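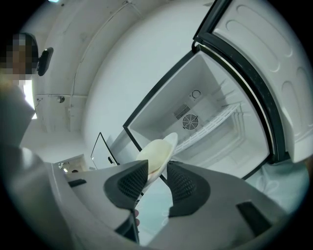 Skastton, August

The refrigerator is the part of this kitchen I have put off writing up, mainly since it involved the most emptying. It is a compact white unit with a fan grille on the back wall, a slotted vent just above and to the left of the grille, and a small dial higher up. The door is molded with rounded bins. The compartment has ridges down both sides for shelf positions, and I use white wire shelves in it.

Wire is good for air and bad for plates. The gap between rungs lets the foot ring of a small plate drop on one side, and the plate then sits at a tilt and slides forward when the door opens. My cream plates are the worst offenders. They have yellowed slightly on the face over the years, and the foot ring is narrow, so it finds the gap almost every time.

I tried three arrangements.

First, plates directly on the wire, placed so the foot ring crosses the rungs at the widest point. This works for one plate. With two side by side the second has to go wherever there is room left, and it tilts.

Second, a cutting mat under the plates. Stable, but the mat covered most of the shelf and the food below it stayed noticeably warmer. I gave up after a weekend.

Third, a strip of open plastic mesh from Indau, the sort sold for drawers, cut to the depth of the shelf and tied at the corners with string. The plates stay flat and air still gets through. I have kept this one.

Notes on the layout, for anyone with a similar unit:

Keep the area in front of the fan grille clear. I leave a hand's width. A tall container pushed to the back gave me frozen lettuce twice before I moved it.

Do the gasket at the same time as the shelves. Mine is black, so crumbs show but mildew doesn't. Run a folded cloth along the fold, dry it, then close the door on a slip of paper and pull. If the paper comes out with no drag, that section needs attention. Mine failed in one spot near the lower hinge. Gianni Colombo suggested warming the rubber with a hair dryer and pressing it back into shape, and it has held so far.

Lift the wire shelf out before washing it. Its rear corners scratch the liner if you drag it, and I have the marks to prove it.

The dial has no numbers I trust. I put a thermometer in a glass of water on the middle shelf, leave it overnight, and adjust by a small amount each time. It took me 2 nights to settle.

Total time with everything out was 117 minutes, including the gasket. Next is the low counter to the left, where things have been collecting since spring. Atieno Kombo wants her jars back, and I believe they are in there.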